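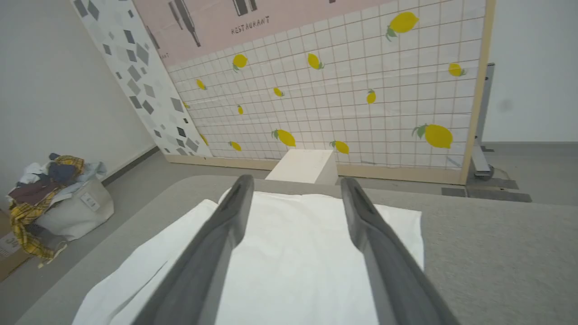

Progress Report No. 17

Household Textiles Handling Study
Submitted to the Orklow Fund by the Truvcombe workshop
Reporting period ending June

1. Status

Work on the flat-cloth part of the study is on schedule. Work on the backdrop panels is complete except for one replacement print. Work on the storage trials has started late and will run into the next period. Spending is within the approved budget in all lines but one, which is explained in section 6.

The purpose of the study has not changed since the last report. We are setting out a standard way to lay, square, fold and stack small household cloths on a table, and a small set of rooms and surfaces in which the method can be tried and compared. The cloths are ordinary kitchen and bath pieces. The method must work on a table of normal size without clips, weights or marks on the surface.

2. Table and cloth

The main table has a smooth, matte, light gray top with a rounded edge. The matte finish was kept after the first trials because the glossy sample sent by Nurnener threw a bright patch onto the cloth under the overhead lights and made the border of white pieces hard to find. White on light gray is still a low-contrast pairing. We chose it on purpose, and the fund approved it in the work plan, as most of the linen in the target homes is white or near white.

Each run begins with a single cloth spread flat. Our written starting condition calls for a piece laid in one layer, with its long sides parallel to the table edge. In practice, small faults are common at the start of a run. The white cloth now on the table is a fair case: it lies flat and keeps its rectangular outline, but its left edge is slightly wrinkled and the lower left corner has folded over on itself. Under the old rules a start like this was rejected and the cloth was laid again. Under the rules in force since the last report it is accepted and logged as "flat, with corner fault."

Three changes to the procedure follow from this.

First, the corner check now comes before the edge check. A turned corner pulls the nearby edge out of line, and smoothing the edge first tends to press the turn into a crease.

Second, edge wrinkles are worked outward from the middle of the cloth. The earlier text said "from left to right," and operators read this in different ways depending on where they stood.

Third, a cloth that needs more than 2 corrections before the first fold is set aside and entered under a separate code. It is not counted as a failed fold.

3. Runs completed

At the close of the period the log held 3,941 accepted runs across all cloth types. White pieces make up the largest group. Striped and checked pieces are fewer than planned, as the second delivery from Vitale arrived after the tables had been booked for the backdrop work. The missing pieces are now on the shelf and have been through the first wash.

All cloths are washed before use and again after every 30 folds. Without this step, creases from earlier folds guide the later ones, and the results look better than they should. We found this fault in our own early data and have removed the affected runs from the log. The total given here does not include them.

Folding time is recorded but is not being used as a measure of quality. Squareness of the finished stack, measured at the widest overhang, remains the main figure. A table of results by cloth type will be sent with the next report, once the striped and checked groups are large enough to compare.

4. Backdrop panels

The panels stand behind the table and give each work position the look of a different room. Each is a freestanding unit with a printed face in a light wooden frame, so that a position can be changed without touching the walls.

The lemon panel is in service. Its print shows a white grid that looks like square wall tile, with thin pinkish-gray grout lines and yellow lemons scattered over it in several sizes, each with small green leaves. It was picked as the kitchen setting because the fruit gives strong color well away from the cloth while the tile keeps a pale, regular ground. Operators report that it is comfortable to work in front of for a full session.

One point came up in review. The tile print is white, and so are many of the cloths. When a cloth is lifted during the first fold, its upper edge passes in front of the grid and is harder to follow than it is against a plain dark panel. We do not plan to change the print. The difficulty exists in real kitchens, and the two conditions will be reported separately.

The bathroom panel has a print fault along one seam and has gone back to Nurnener. The plain dark panel is unchanged.

5. Objects behind the table

The work plan allows small plain objects to be placed beyond the far edge of the table. At the lemon position there is one small white rectangular block, centered behind the cloth and close to the base of the panel. Objects of this kind are to stay off the tabletop during folding runs. They may be moved between sessions but not during one, and the position is to be noted on the session sheet. Compliance with the last item has been poor — the sheet had no field for it until Monday of the final week. The revised sheet is in use.

6. Budget

The overspend is in laundry. The wash interval in section 3 was not in the original plan, and the cost of detergent and machine time had not been allowed for. We ask the fund to approve a transfer of up to 17 percent of the unspent printing line to cover it. No increase in the total award is requested.

7. Next period

Complete the striped and checked groups. Receive and mount the replacement bathroom print. Begin storage trials with stacked cloths on open shelves, then in drawers. Repeat a share of the white-cloth runs at the lemon position with the corner check in its new place, and compare these with the earlier order of work.

The drawer units for the storage trials have been ordered through Vitale. If they are delayed, the shelf trials will go ahead alone and the drawer trials will move to the period after.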